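**Cevthorpe kitchen sim pack — worth paying for?**

**gearlash** wrote:

Looking at the Cevthorpe kitchen pack for manipulation work. The listing says 50 kitchen layouts, object sets with physics properties, and a task list with success checks. The trial gives you 2 layouts for 7 days. After that it's a yearly license per seat.

We're a small team with one real arm, and it's booked most of the day. I want something where we can run policies overnight and get a number in the morning. Has anybody here used it for more than the trial?

---

**mutex_fan** wrote:

We've had it since July. Short version: the layouts are good, the objects are mixed, and the docs are thin.

Install took an afternoon. It needs the Mutex scheduler if you want parallel environments, and the setup page skips a step. You have to start the Mutex service before you open the license tool or it hangs with no error. Support answered me the next morning and that fixed it.

Arm import was easy. It read our URDF on the first try, though I had to redo the collision meshes on the gripper.

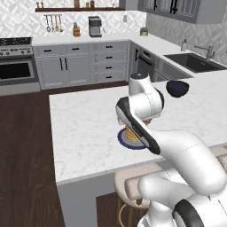 The rigid stuff behaves well. Bowls and plates sit where you put them and don't jitter when the fingers get close, which was my main complaint with the free kitchen sets. Food is weaker. Pancakes are rigid discs with a friction value. You can stack them and pick them off the stack, but they don't bend or stick. If your task depends on that, you'll be disappointed.

---

**gearlash** wrote:

Useful, thanks. Rigid food is OK for us, we mostly care about reach and approach around clutter. How are the success checks?

---

**mutex_fan** wrote:

They're plain Python files, so you can read them and change them. Some are too generous. The plate task passed a run where the plate was still touching the gripper. I added a release condition and my pass rate dropped from 90 percent to something a lot less fun to report.

---

**toolflange** wrote:

I'll disagree on the layouts. They look nice, but we went through the full set and a lot of them are the same floor plan with different cabinet colors and tile. If you're training on images, that variation helps. If you're testing whether the arm can get around an island or into a corner, you have far fewer kitchens than the listing suggests.

We moved to Foltitz. It's uglier, but the counters and appliances are parametric and you can set the counter height yourself. Our real test kitchen has low counters and Cevthorpe wouldn't let us match it.

---

**mutex_fan** wrote:

Counter height is editable now. It came in with the last update — it's under the layout file, not in the GUI. Fair point about the repeated floor plans. I haven't gone through every one.

---

**toolflange** wrote:

Didn't know that. It wasn't there when we canceled. Does the backsplash and the wall rail move with it, or do you end up with a gap?

---

**mutex_fan** wrote:

Backsplash moves. The rail stays put, so you have to shift it by hand. Same with wall shelves.

---

**p_lindgate** wrote:

Has either of you taken a policy from this to a real arm? Rendering is the easy part to sell.

---

**toolflange** wrote:

Yes, with both. Grasping mugs and bowls transferred fine from both packs once we randomized the lighting. Opening drawers didn't transfer from either. The handle friction was wrong in Cevthorpe and the drawer travel was wrong in Foltitz. We ended up measuring our own drawers with a spring scale and typing the values in.

---

**mutex_fan** wrote:

Only picks so far. Ours work on hardware, with more misses on thin rims than in sim. I'd blame our gripper model for part of that. We haven't tried drawers.

---

**p_lindgate** wrote:

Then I'd hold off on paying for a year. Camenzind has a monthly plan and reads the same scene format. Smaller object library, but you can quit if it doesn't work out.

---

**gearlash** wrote:

Didn't know Camenzind did monthly. I'll run the Cevthorpe trial first and try editing the counter height on both trial layouts, then load the same task in Camenzind if the format really does carry over. Does the trial include the layout files, or are those locked?

---

**mutex_fan** wrote:

Layout files are open in the trial. The object files are locked until you buy.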